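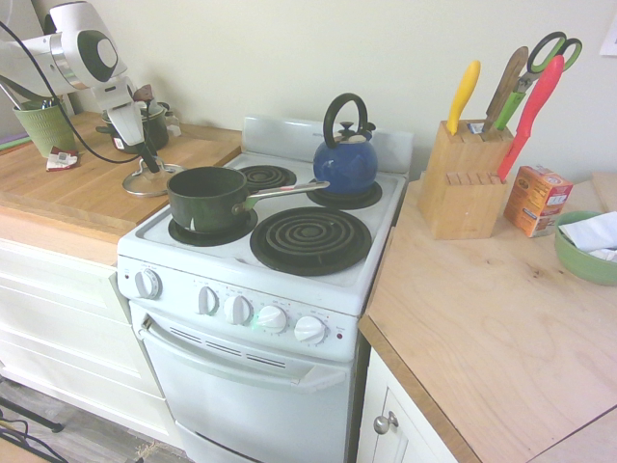 Vilmos Major trouve que l'article 4 de la charte va trop loin, et il l'a écrit en réponse à la version 2 : « si on exige une remise à zéro complète entre chaque essai, plus personne ne publiera quoi que ce soit sur la cuisine ». Je colle sa remarque en tête de fil parce qu'elle résume ce que j'ai reçu en messages privés.

Rappel de l'article 4, pour ceux qui n'ont pas ouvert le document : « L'état initial du poste est consigné avant chaque essai. Toute intervention humaine pendant l'essai vaut échec. Le taux de réussite est donné sur la totalité des essais lancés. »

Je prends les objections jusqu'à la fin du mois.

brindezinc
Posté le 21 février 2024

----

pelletron_69

Je suis d'accord avec Major sur le fond. Une charte de bonnes pratiques que trois labos sur quatre ne peuvent pas suivre, c'est un document pour se faire plaisir. Chez nous une remise en place sérieuse prend plus de temps que l'essai. Casserole, couvercle, bouilloire, tout au repère... On a fait 139 essais en décembre et il y avait deux personnes à plein temps dessus.

----

Maud_K

Et sur les 139, combien lancés et combien retenus ?

----

pelletron_69

139 retenus. Les faux départs, on ne les compte pas, comme tout le monde.

----

Maud_K

Voilà. Merci d'avoir justifié l'article 4 à ma place.

----

pelletron_69

Facile. Un faux départ, c'est un câble qui accroche ou un opérateur qui lance le mauvais script. Ça ne dit rien de la politique de commande. Si je compte ça comme un échec, mon chiffre mesure la fatigue du stagiaire.

----

Maud_K

Un câble qui accroche, ça fait partie du système que tu vends. Le client n'achète pas une politique de commande, il achète un bras avec ses câbles. Sur la photo du haut il y en a justement un qui pend en boucle le long du bras. Tu décides après coup que cet essai-là ne comptait pas, et comme par hasard ce ne sont jamais les réussites qu'on écarte.

----

gros_sel

Question bête d'un type qui vient de l'automatisme industriel : pourquoi vous réinventez une charte ? Pour la sécurité vous avez l'ISO 10218 et la TS 15066. Pour le reste, un protocole d'essai signé avant, et terminé. Chez nous personne n'aurait l'idée de choisir ses essais.

----

brindezinc

@gros_sel parce que ces textes parlent de sécurité, pas de la manière de rapporter une performance. On peut avoir une cellule irréprochable côté sécurité et publier n'importe quoi comme taux de réussite. Les deux sujets sont séparés dans la charte (parties A et B). Le protocole signé avant, on l'a mis à l'article 2.

----

gros_sel

Ok, lu l'article 2. « Signé » par qui ? Par celui qui fait les essais. Donc ça ne vaut rien.

----

Sreekumar Nadar

Bonjour à tous. J'ai participé à la rédaction de la partie B, je réponds donc à plusieurs points à la fois.

La signature par un tiers a été discutée et abandonnée pour des raisons de coût. Je le regrette. Il reste le dépôt daté du protocole, qui n'empêche pas de tricher mais oblige à tricher à l'avance.

Sur les faux départs : la version 3 prévoit une colonne à part. On les déclare, on donne la cause en une ligne, et le lecteur fait son calcul. Pelletron garde son chiffre et Maud peut le recalculer.

Sur la remise en place : personne ne demande le repère au millimètre. Il faut dire ce qui était posé où, avec une tolérance choisie par l'équipe et écrite. Un couvercle en verre à plat sur le plan de travail, à côté de la cuisinière, ce n'est pas la même tâche que le même couvercle posé sur une casserole. Le bouton au centre se présente autrement, les appuis aussi. Si le rapport dit seulement « saisie de couvercle », on ne sait pas ce qui a été testé.

----

Maud_K

Une colonne à part, ça me va si elle est dans le même tableau que le résultat. Si elle finit en annexe C page 31, personne ne la lira.

----

anselme.t

Je vais être désagréable. J'ai lu le rapport Kurport, celui qui se réclame déjà de la charte. 1 458 essais, tableau magnifique, article 4 cité en note. Et pas une ligne sur les objets qui traînaient autour. Un plan de travail avec un bloc à couteaux, un bol, des boîtes, ce n'est pas un plan de travail nu. Ils ont coché toutes les cases et je n'ai rien appris.

C'est ça qui me gêne avec vos chartes, elles produisent des rapports conformes. Batgate n'a rien signé du tout et leur compte rendu est bien plus utile, parce qu'ils racontent leurs échecs un par un.

----

brindezinc

Reproche fondé pour Kurport. L'encombrement est « recommandé » en version 2, pas obligatoire. Je veux bien le passer en obligatoire mais je sens déjà venir les protestations.

----

pelletron_69

Elles arrivent, oui. On décrit jusqu'où ? Le papier chiffonné dans le coin aussi ?

----

anselme.t

S'il est à portée de la pince, oui.

----

pelletron_69

Une photo fixe avant chaque essai, alors. Mais pas de liste rédigée à la main, je refuse, je n'ai pas les bras.

----

Sreekumar Nadar

La photo prise du même point avant chaque essai suffirait pour moi. Je propose de l'écrire ainsi : « vue fixe du poste, archivée avec l'essai, communicable sur demande ».

----

Maud_K

« Communicable sur demande » = jamais communiquée. J'ai demandé leurs données à Soliman, j'attends toujours.

----

gros_sel

+1. Déposée avec le protocole ou rien.

----

Osham_labo

On utilise la version 2 depuis décembre, retour d'usage puisque personne n'en donne. La vue fixe, on la fait déjà, ça prend quelques secondes et c'est automatisé. Le stockage n'est pas un problème, nearly 400 images tiennent sur n'importe quoi (pardon, presque 400, je traduis mon propre rapport en même temps). Ce qui coûte, c'est la règle « toute intervention vaut échec ». L'opérateur hésite à appuyer sur l'arrêt d'urgence parce qu'il sait qu'il va plomber la série. Ça, pour une charte de bonnes pratiques, je trouve que c'est grave, et je m'étonne que ce soit passé.

----

gros_sel

Ah. Là, oui. Une règle de mesure qui décourage l'arrêt, chez nous elle ne passe pas la première relecture.

----

brindezinc

Point pris, je ne l'avais pas vu sous cet angle. Il faudrait séparer l'arrêt de sécurité de l'aide à la tâche. L'arrêt irait dans la colonne des essais interrompus, avec sa cause, et l'opérateur n'aurait pas à se justifier.

----

pelletron_69

Donc mes faux départs ne sont pas des échecs, finalement.

----

Maud_K

Tes faux départs sont dans le tableau, finalement.

----

anselme.t

Toujours pas convaincu. Je relirai la version 3 quand elle existera, et je regarderai surtout si Kurport refait son rapport.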